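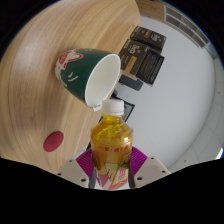

The drinks stall at Orellana opens at noon and sells cold tea, hot tea and very little else. Its owner ran a print shop in Pirnton before this, and she still talks about cups and bottles the way a printer would. "People look at the outside first," she said when we sat down. "They decide before they taste anything." She likes a dark green paper cup with a white inside, because the color of the tea shows up properly against it. Bottled tea is a different matter. In clear plastic the yellow does the selling, and the label only has to stay out of its way.

She started with an order of 2000 cups, the smallest run her supplier would take. They filled the hallway of her apartment until spring. "I was climbing over boxes to get to the bathroom," she said. Now she orders less at a time from Prilidance and keeps the stock under the counter.

On a good afternoon she sells 100 drinks. Her best day was in August, when the street fair ran past the door and she got to 243. She closed early that evening when the ice was gone.

Most regulars ask for the same thing each visit. She writes their sugar level on a small sticker and puts it near the rim, where it can be read while they drink. She tried putting it on the base for a while. "They tipped the cup over to check," she said. "You can guess the rest."

The menu has 12 teas on it. She would like to cut a few, but each one has somebody who would miss it. The roasted barley sells worst and her mother drinks most of it.

Asked about a second stall, she said she had looked at a space in the Wuvaveo building and found the rent too high. She may ask again next year. For now she wants a bigger sink.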